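Household Tips: Tidying Soft Furnishings with the Robot
Revised 19 June 2023

Before starting the cushion routine, load the room map in Tendach and confirm that the sofa and chairs are where the planner expects them. Set the approach speed to 15 per cent near upholstery.

Where dark fabric lies against pale, lower the segmentation threshold to 51 and run the detection step again. Plans scoring under 73 should be rejected. Queries may be sent to Imre Orbán. 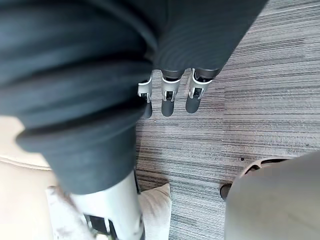
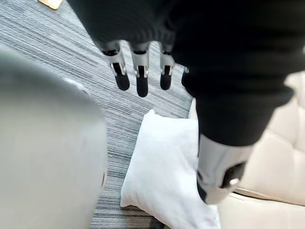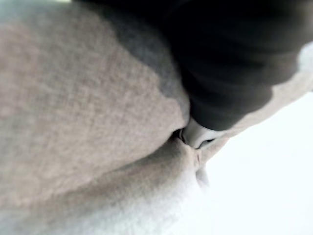
First two views: sleeved arm, carpet and white cushion. Last view: pale fleece against dark fabric, at close range.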